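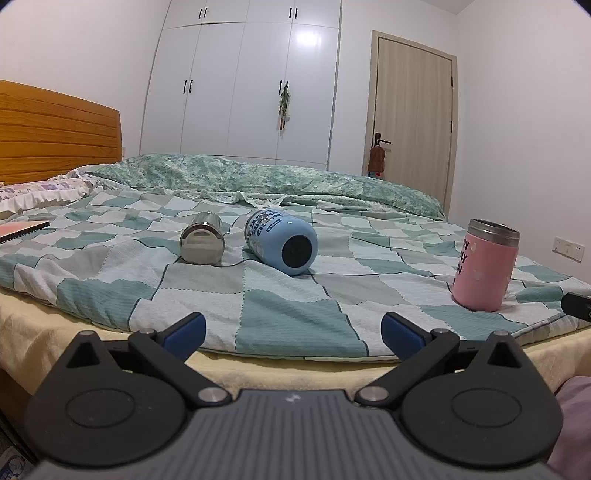 Uvetti Hand Gripper, second version. Built for recording grasp demos in real homes, no robot arm needed. Two jaws, wide V opening, soft fingertip pads. Our method paper (Aranda set, see downloads) came out of this exact tool, so the specs below are what we ran, not a brochure. Most lab rigs get tested on a flat table with everything standing up. We wanted drinkware on soft stuff – a bottle lying on its side on a blanket, a pink cup standing upright next to it, a steel cylinder on its side too. Bedding gives under the pads, and that was the whole question of the study.

What we tested

Does a policy trained on soft-surface demos hold up better than one trained on tabletop only? Same operator hours for both, same network, same tool. 428 demos per group. Tested on 12 objects that were in neither set.

Result: the mixed group won on beds and couches, tied on tables. Biggest gain was on objects lying down. Tabletop-only policy kept closing too high, pads slid over the top of the bottle. Full numbers in the PDF.

Where it still fails: polished metal. Depth drops out on shiny curved sides and the approach angle goes off. Matte tape fixes it but thats cheating a bit. Working on it.

In the kit

Gripper body with both jaws
Blue rubber fingertip pads, fitted, plus one spare pair
Camera mount (camera sold seperately)
Hex key, pad glue, carry case
Calibration sheet – print at full size, do not scale to fit

Specs

Weight without camera: 358 g
Pad change: two minutes, no need to pull the pivot pins
Operation: one hand, left or right
Recording time with the Harico battery pack: 8 hours

Notes from use

Calibrate again after every pad change. We skipped it once and lost a Monday of data.
Start with the jaws wide open and hold still a second before moving in. The trimming script looks for that pause.
Don't clean the pads with alcohol, they go hard. Soap and water.
Older Winthorpe mounts fit but sit slightly forward, so use the second calibration file, not the first.

Ordering

Next batch ships in May. Schools and labs can pay by invoice, put the PO number in the comments box. Spare pads ship any time. Demo data and training code are free with or without a gripper – link is on the downloads page, same login as the forum.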